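Holtetti
Kitchen hire, cooking sessions, tool loan

Home
Sessions
Tool loan
Hiring the kitchen
About us
Contact

About us

Holtetti is a teaching kitchen with a tool cupboard attached. You can come and cook with us, hire the place and cook without us, or borrow a fish kettle and take it home. Most people find us through one of the three and don't know about the other two, so this page is meant to sort that out. It was overdue. The old one still had the bakery on it.

Where we are

Gollunska Yard, far end, green door. The front of the yard is a tyre place and people always think they've gone wrong. Keep going. The bell is on the left hand side and it's quiet, so press it properly. If the door's propped open just come in.

There's parking in the yard after 5pm, not before. Bikes can come inside as far as the coat hooks.

What's in the kitchen

Two rooms knocked through, with a step between them we keep meaning to ramp (a portable ramp is here, ask and it'll be down before you arrive). Back room is hobs and ovens. Front room is the long table, the sinks, the shelves, all the wet work. Vegetables get washed in the front, dough gets made in the front, washing up happens in the front. Hot stuff stays at the back.

The long table came out of a school. It's heavy, a bit low for tall people, and there are blocks to go under the legs if you've booked the whole day and your back is complaining.

Knives are on the wall rack. Boards are under the table, stood on end. Please put them back stood on end and not flat in a pile, they warp.

Bowls. We have a lot of bowls. Big ones for soaking and rinsing, middle ones for mixing, small ones for all the bits you've chopped. They nest, but only if you put them back in order, and every week someone doesn't. The big ones live on the bottom shelf nearest the sinks. Nothing gets stored inside them, not even tea towels.

Hand tools are in the drawers by the window and in pots along the back of the worktop. Spoons, slices, ladles, whisks, brushes, peelers, tongs. Anything with a bright handle is kitchen property and stays in the kitchen. Loan tools are kept seperately and have a tag. We started buying bright handles because plain ones went out with the peelings, and it's worked well enough that we've carried on.

Sessions

Evening sessions run in term time, 6.30pm till whenever the washing up's finished, usually 9. Eight people maximum. We did try more and it was elbows.

A session is one thing done properly. Pasta, flatbreads, pickles, stock and what to do with it, a whole cabbage three ways, dumplings. You cook, you eat it, you take the rest home in whatever tub you've brought. Bring a tub. We used to hand out foil trays and it was costing us a fortune.

No experience needed for anything on the list apart from the knife skills follow-on, where you need to have done the first one or be able to show us you can chop an onion without frightening anybody.

Aprons provided. Flat shoes please, closed toes. Hair tied back if it's long enough to tie.

Allergies — tell us when you book, not on the night. We use nuts, sesame, wheat, eggs and fish in that kitchen all the time and can't promise there's no trace of any of them. We can change a recipe with a few days' warning.

Children's mornings are in the holidays. Same kitchen, lower stools, an adult has to stay. The July ones fill first.

Washing up

Gets its own heading as it's the thing people ring about. Yes, everybody washes up. There's no dishwasher. We had one when we moved in, it took up a whole cupboard, it was slow, and it ruined the wooden spoons, so out it went and the cupboard is now where the jam pans live.

How we do it: scrape first, into the food caddy. Anything stuck gets a soak in a bowl while you do the rest. Glasses, then cutlery and small tools, then plates, then pans. Change the water when you can't see the bottom. Handles get washed too, all the way up. People do the business end and forget the bit that's been in their hand.

Knives never go in a soaking bowl. Wash, dry, back on the wall, straight away.

Wood doesn't soak either. Quick wash, towel, stand it up in a pot to finish off.

Drying is on the Zarkon, our name for the big tiered rack over the draining board. It has been called that since before we had it and we don't know why. It's ugly, it squeaks and it holds a whole evening's plates. Small tools go on the bottom tier where they won't fall through.

Tool loan

425 things on the list at last count, from jam thermometers up to the trestle tables. You join for the year, you borrow up to four at once, you have them for a fortnight. Renew by email if no one else is waiting.

Popular ones: the preserving pans, cake tins in silly shapes, the pasta roller, the big stockpots, the cherry stoner (June and July only, sits in a drawer for the rest of the year). The sausage stuffer has a waiting list all of its own.

Come back clean please. Clean means clean in the corners. If something's broken, say so and bring us the pieces, we can mend more than you'd think. Handles in particular. Loose ones get reglued, split ones get replaced, and we keep a box of odd handles from things that have gone past saving. No charge for wear. If you've lost it altogether we'll ask for something towards another.

We also take donations, within reason. Good hand tools, always. Bowls, yes, even though see above. Pans if the base is flat. Not electrical, not non-stick that's already coming off, not mugs. Really not mugs.

Jin

Jin is the little kitchen upstairs, named after the restaurant that had the building before us and left its sign on the landing. Single hob, small oven, one sink, table for four. We hire it by the hour for people testing recipes, or doing a small batch for a market stall, or who just need somewhere with a door that shuts. Stairs only, sorry, no lift, and nothing we can do about that one. It has its own bowls and tools and they're meant to stay up there. If you find a spoon downstairs with JIN scratched on it, carry it up.

Hiring the main kitchen

Half day, full day or evening. You get both rooms and everything on the shelves, cleaning stuff included. You don't get the loan cupboard unless you're a member. Deposit back once we've had a look round, which takes five minutes with you there.

Leave it as you found it. That means surfaces wiped, floor swept, bins out to the yard, bowls emptied and turned over. Hobs off at the wall as well as the knob.

Music is fine until 9. The flats behind have been good to us.

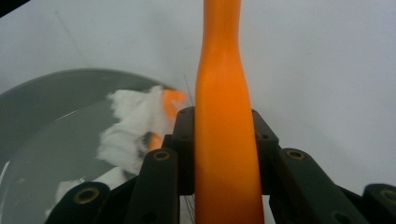

Front room kit: orange handle, big grey bowl with water in.

A bit of history

We began as a stall sharpening knives and selling secondhand kitchen tools. Folk kept asking how to use what they'd just bought, so we did a demonstration on a camping stove, then another, then a hall once a month with everything carried in and out in crates. Crates of bowls are extremely heavy. After one winter of that we went looking for somewhere with a sink of its own.

The unit at Gollunska Yard had been empty a while. No heating, one tap, the sign on the landing. We painted it ourselves and you can tell in places. The bakery shared with us for the first stretch and paid half the rent, which got us through, and they've since got premises of their own and are doing nicely. The bread shelf is still up. It's for recipe books now, take one, bring one.

The loan cupboard came later, out of the stall leftovers mostly. It was a shelf, then it was a cupboard, now it's a cupboard and a shelf again.

How we're paid for

Session fees, hire, loan membership. No grant at the moment. We keep a few pay-what-you-can places on every evening session and you don't need to explain yourself to get one, just pick that option on the booking form. If it's gone, email and we'll see what's possible.

Shopping for sessions is local where we can manage it. Flour and rice in sacks, veg from the market at the end of the day. Oil in the big tins, and if you can use an empty tin for planting, take it, they're by the back door.

Getting in touch

Email is best. The phone gets answered if our hands are clean. Replies can be slow on session days, quicker in the mornings. If it's about something you've borrowed, put the tag number in the subject line, otherwise it's a lot of going through drawers.

Lost property is in the basket under the coat hooks. Currently: one glove, umbrellas, a very nice lid that doesn't fit anythign of ours. If it's yours please come and get it.

Sessions list | Join the tool loan | Hire enquiries | Find us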